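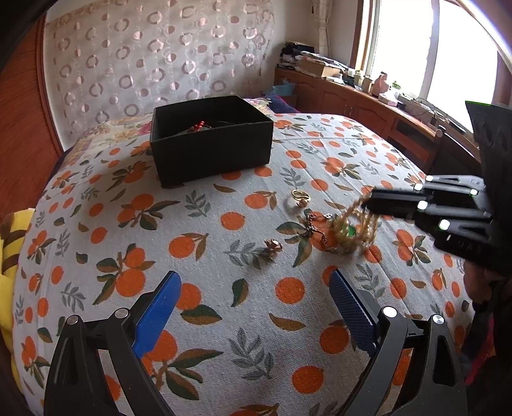

Sorting Jewelry Without Knots: Tips from the Protcombe Handling Trials

Most advice on storing jewelry is passed along without anyone checking it. The tips on this page come from a small study at Protcombe, where Yufang Zou and Benjie Villanueva compared ways of picking up chains, rings and brooches with two-jaw grippers held in the hand. The recordings are used to teach a robot arm the same job. A gripper has no fingernails and very little feel, so a bad habit shows up quickly, and what suits a gripper mostly suits a person too.

Before you start

Spread everything out on a bed or a padded surface. A bedspread gives a little under the jaws, so a ring can be pinched from the sides. On a bare tabletop the same ring tends to skate away.

Put an open box at the far side of the work area and leave it there. Moving the box between items was the most common cause of drops in the trials.

Chains and necklaces

Lift a necklace by the chain and let the pendant hang. Wait until it stops swinging, then lower it into the box pendant first. Peiyu Song ran 30 lifts each way. Held by the pendant, the chain caught on a neighboring piece far more often.

Take the chain that lies on top first. If two chains cross, do not pull. Slide the upper one sideways until it is clear.

Fasten clasps before storing. An open clasp hooks onto fine links.

Leave a gap of 2 inches between thin chains when you lay them out.

Rings and brooches

Pick up an open or twisted band across its widest part. Squeezing near the opening can bend it.

Turn a brooch pin side down before you grip it. Small charms go in last, where they can be seen.

What the method does not solve

Knotted chains. The group tried 3 approaches, including a drop of baby oil, and none worked with grippers. Use two sewing needles and good light.

Very fine chains are also slow. Clémence Masson found that softer finger pads helped, but the pads pick up lint from fabric and have to be wiped often. At home, a pair of rubber-tipped tweezers does much the same thing.

Page last changed 23/07/2024. The section on clasps was added after a reader's letter in June.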